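Simulationspaket Daver im Test: Projektbericht aus dem Wahlfach Automatisierung

Eigentlich wollten wir ja mit echter Hardware arbeiten, aber der Laborplatz war bis Ende Oktober vergeben, und so sind wir bei Daver gelandet, dem Simulationspaket von Hultero. Man bekommt darin einen fertigen Raum mit Arm, Greifer, Tisch und einer Platte voller Spannelemente, dazu eine Lizenz für 60 Tage. Unsere Aufgabe: herausfinden, ob sich das Paket für das Praktikum im nächsten Semester lohnt. Ich war für die Bewegungsabläufe zuständig, Mohit Dhillon für das Auswerteskript.

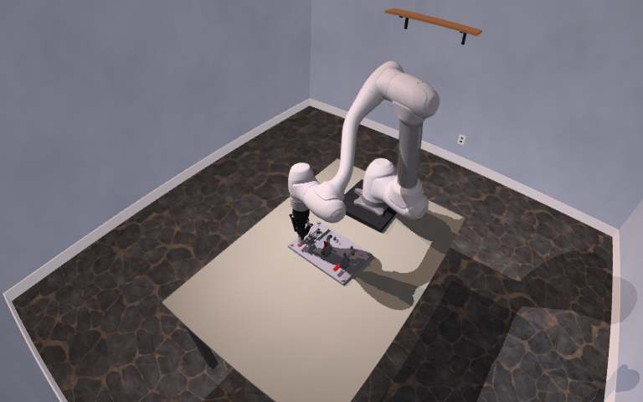
Benedicta Korletey

Die Installation lief bei mir in 37 Minuten durch, bei Mohit leider erst im zweiten Anlauf (alter Grafiktreiber, selber schuld, sagt er). Danach kann man sofort loslegen, und das hat mir richtig Spaß gemacht! Zielpunkte setzt man mit der Maus oder tippt sie in eine Tabelle, und die Bahn dazwischen rechnet Daver selbst. Was mich genervt hat: Die Tabelle verliert beim Umbenennen eines Punktes die Sortierung. Ich habe mir dann angewöhnt, alles erst in einem Texteditor vorzubereiten und einzulesen.

Auf Rat von Herrn Awasthi haben wir zuerst ganz langsame Anfahrten geprobt und uns dabei möglichst viele Blickwinkel gespeichert.
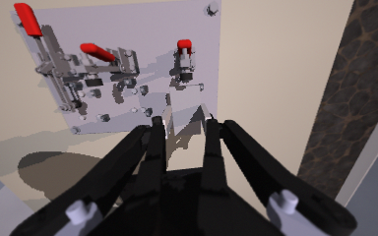 Mein Hauptproblem war die Anfahrt. Das Handbuch behandelt sie auf einer knappen Seite, und die dort angegebene Reihenfolge (erst drehen, dann absenken) hat bei mir mehrmals zu Kollisionsmeldungen geführt. Wenn man so dicht dran ist, dass der graue Winkel genau zwischen den Fingerspitzen sitzt und gleich dahinter die Spanner mit den roten Griffen kommen, bleibt eben wenig Platz zum Korrigieren. Ich habe deshalb einen Zwischenpunkt eingebaut und drehe jetzt schon weiter oben. Insgesamt haben wir 101 Anfahrten gerechnet, 53 davon noch mit der Reihenfolge aus dem Handbuch, und im Protokoll sieht man den Unterschied sofort: Nach der Umstellung kamen die Meldungen nur noch vereinzelt.

Zum Vergleich hatten wir kurz Idora ausprobiert, das Satish Bhatia aus der Parallelgruppe benutzt. Die Oberfläche ist schicker, aber den Export der Gelenkwinkel haben wir dort nicht zum Laufen gebracht, und ohne den war Mohits Skript nutzlos. Bei Daver ist das ein Menüpunkt, fertig. 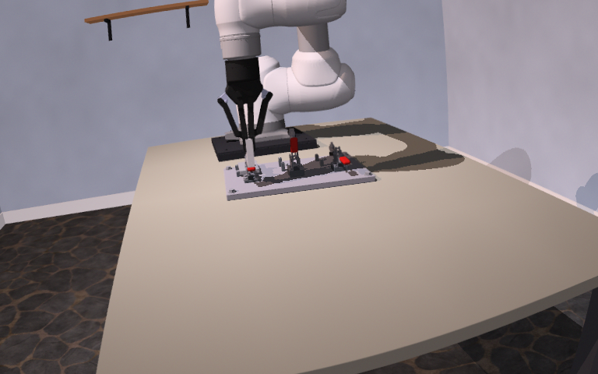
Abb. 3: Arm über der Spannplatte, grauer Stab zwischen den Fingern

Der Support war eine angenehme Überraschung. Ich habe wegen der Tabelle hingeschrieben und noch am selben Nachmittag eine Antwort bekommen, mit dem Hinweis, dass der Fehler bekannt ist. Weniger schön ist das Lizenzmodell: Eine Lizenz gilt pro Rechner, und wer wie ich zwischen Laptop und Poolraum pendelt, muss sich jedes Mal ab- und wieder anmelden.

Ich würde Daver fürs Praktikum nehmen, aber mit einem eigenen Anleitungsblatt zur Anfahrt. Einen Entwurf habe ich in den Kursordner gelegt, zusammen mit der Punkteliste und dem Protokoll. Offen ist noch, ob es eine Campuslizenz gibt, das klärt Mohit gerade mit Hultero.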